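3. Plastic dishes as a sorting problem

I started this part of the work because of my own kitchen, where the plastic bowls outnumber the lids and nothing wants to nest. Most household studies I read treat dishes as one lump, and I wanted to look at how shape and color steer the way people put them together. Figure 1 gives you the flavor — bright plastic on a dark green cloth, cups in among the bowls. 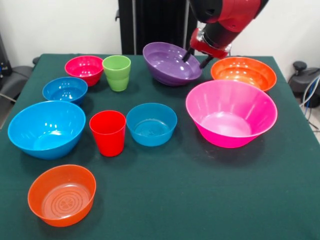
Makori, 10/02/2018

Figure 1. Bowls and cups on the green cloth, with the purple bowl tilted.

We asked 18 households to tidy a mixed set of dishes any way they liked. Kanini Ondieki wrote down every stack, and I was sure size would win. It didn't! Plenty of people went for color first, then got annoyed when a wide bowl wouldn't sit inside a narrow one.

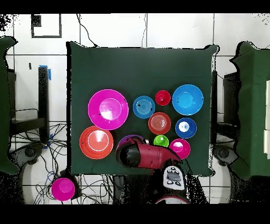 Cups were the real troublemakers. In six homes they ended up in a bowl, in others they got a shelf to themselves, and I still can't say which is better. The Mimero survey lumps cups in with bowls, so I couldn't compare the two.

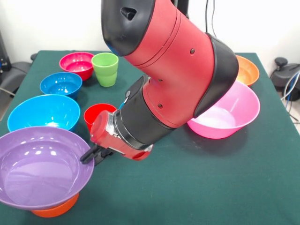 Leaning stacks I scored separately, as "unsettled," and Section 4 goes through those scores home by home.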